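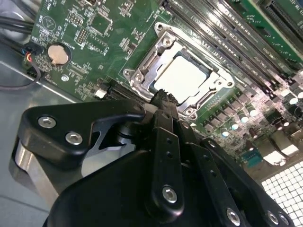

Vol. 17, No. 2

Cullham has put out rules for robots that handle processors on open computer boards. The text, edited by Dörte Petersen, takes effect in May. Shops must set a grip force limit for each part and log every change to it.
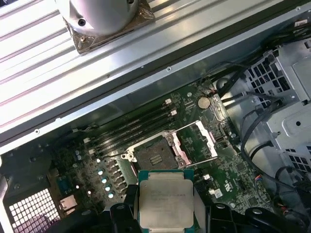
Placement over an open socket has to be done at reduced speed – up to 80 percent below normal travel. Medve and Zalta will try the rules first.
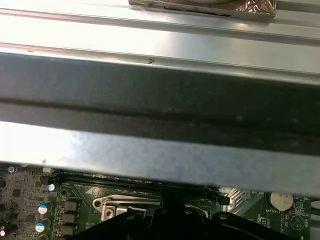

Who signs the log? The shift lead, at the end of each shift.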